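Informe de seguimiento intermedio
Proyecto Larkari – Reducción del desperdicio alimentario en comedores escolares
Destinatario: Fondo Plirnia, área de programas
Periodo: segundo trimestre de ejecución

1. Resumen para quien no vaya a leer el resto

El proyecto avanza. El desperdicio medido por comensal ha bajado en el conjunto de los comedores adheridos, y entendemos que ese es el dato que el Fondo espera ver en la primera página. Lo que pedimos es que se lea con cautela. La bajada coincide con un cambio de menú que no dependía de nosotros, y no tenemos todavía forma de separar un efecto del otro. Quien firma este informe se inclina a pensar que el menú pesa más que nuestros talleres, aunque en la reunión de seguimiento hubo opiniones distintas.

Participan 13 comedores. En la solicitud se hablaba de «cobertura comarcal», expresión que ya entonces nos pareció generosa y que proponemos retirar de los materiales públicos.
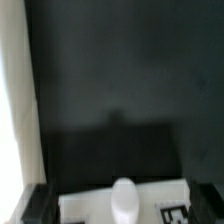 2. Qué se ha medido y qué no

Se pesan los restos de bandeja al final de cada turno, separados en tres cubos: plato principal, guarnición y pan. La fruta quedó fuera del protocolo porque dos cocinas la reparten en el patio y allí no hay báscula. Es una laguna seria. Las monitoras llevan desde el primer mes diciendo que lo que más se tira es la fruta, y nuestros gráficos no dicen una palabra sobre ella.

La línea de base era de 62 gramos por comensal y día. La media del último tramo es de 46. La diferencia luce bien en una diapositiva, pero la línea de base se tomó en semanas con mucha legumbre, que es justamente lo que los pequeños dejan en el plato. Si se hubiera empezado un mes más tarde, la mejora sería menor. Cuánto menor, no lo sabemos.

Tampoco se ha medido lo que se queda en cocina: bandejas gastronorm que vuelven sin servir, caldos, recortes. La empresa de restauración considera esos datos internos. Los hemos solicitado por escrito dos veces. 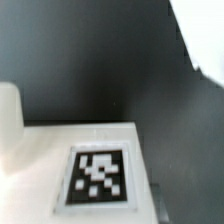

Figura 2. Fondo gris oscuro y, delante, un bloque blanquecino de cara superior plana.

3. La aplicación Kivi

Una parte considerable del presupuesto se destinó a Kivi, la aplicación donde cada comedor anota los pesos. Funciona, en el sentido de que se abre y guarda lo que se escribe. Nuestras reservas son otras. La mayoría de los comedores sigue apuntando en papel y alguien lo pasa a la aplicación el último día del mes, con lo que se paga por un registro diario y se recibe uno mensual. El aviso automático de «pico de desperdicio» saltó sobre todo por errores de coma decimal. Un comedor figuró durante una semana como el peor de la red por haber anotado gramos donde se pedían kilos.

El proveedor propone un módulo de predicción para la siguiente fase. Nuestra recomendación es no contratarlo mientras los datos de entrada lleguen como llegan. Con una hoja de cálculo compartida se habría hecho lo mismo hasta la fecha – y lo decimos habiendo defendido la aplicación en la solicitud.

4. Talleres con el alumnado

Se previeron talleres para 180 alumnos y esa cifra se ha alcanzado. Las encuestas de satisfacción son excelentes, como lo son casi siempre las que se reparten cinco minutos antes del recreo. En el colegio Prestetton se repitió el pesaje dos semanas después del taller y el resultado volvió casi al punto de partida. Es un solo centro y no conviene sacar grandes conclusiones, pero tampoco esconderlo en un anexo.

Lo que sí ha dado que hablar es algo que no estaba en el plan: dejar que cada niño pida ración pequeña y repita si quiere. Lo puso en marcha una cocina por su cuenta y cuesta cero euros. Nos gustaría extenderlo, siempre que las cocinas acepten que el turno dure algo más.

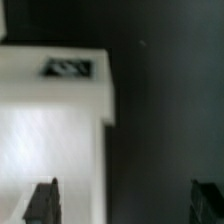
¿Se puede atribuir al proyecto la reducción registrada?
Solo en parte, y por ahora sin poder decir en cuál. Haría falta comparar con comedores que tengan el menú nuevo y no reciban talleres; hay dos dispuestos a pesar durante un trimestre si se les presta la báscula.

5. Gasto

La ejecución va por debajo de lo previsto en personal y por encima en transporte. Las básculas tuvieron que llevarse a calibrar fuera de la comarca, gasto que no figuraba en ninguna partida. Se solicita autorización para cubrirlo con el remanente de imprenta: los carteles se han reducido a un solo modelo, ya que el segundo repetía el mensaje con otra zanahoria.

No se pide ampliación de fondos.

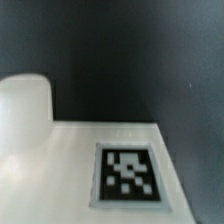 Larkari, 14 de noviembre de 2024

Compromisos hasta el próximo informe, que se entregará en diciembre:

– Incorporar la fruta al pesaje en todos los comedores, incluidos los que la reparten en el patio.
– Iniciar la comparación con los dos comedores sin talleres.
– Obtener respuesta de la empresa de restauración sobre los sobrantes de cocina, sea cual sea.
– Presentar al Fondo el coste real de Kivi por registro válido.
– Revisar la línea de base excluyendo los días de legumbre, y publicar las dos versiones.

Si con la línea de base corregida la mejora desaparece, se comunicará en el mismo formato y con la misma extensión que este informe. Agradeceríamos que el Fondo aplazase hasta entonces la nota de prensa prevista, cuyo borrador habla de «éxito demostrado».

La coordinación técnica del proyecto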